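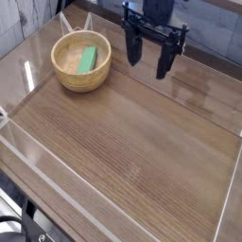
9/21/22, Messplatz Poliditz

Auswertung Klotz/Schale, Reihe Godholm. Datensatz jetzt bei 3.680 Episoden, davon 500 mit grünem Klotz in der Holzschale. Training mit Aktionsblöcken der Länge 16, sonst alles wie im Juni.

Ergebnis: Greifen aus der Schale klappt deutlich besser als mit Einzelschritten. Übrige Fehler fast alle am Rand — ein Finger setzt auf der Schalenwand auf, Arm drückt weiter, Abbruch durch Kraftgrenze. Liegt der Klotz flach in der Mitte, kaum Probleme.

Verdacht: Reflexe auf dem Acryl. Mit gedimmtem Deckenlicht vier Läufe wiederholt, kein klarer Unterschied. Zu wenig für eine Aussage.

Kalibrierung aus Tikstead übernommen, Versatz in z noch nicht nachgemessen.

Offen:
Schale drehen und versetzen, Startpose gleich lassen
Blocklänge halbieren, gleiche Seeds
Auswerteskript von Amaral zählt Abbrüche als Timeout — korrigieren, dann Tabelle neu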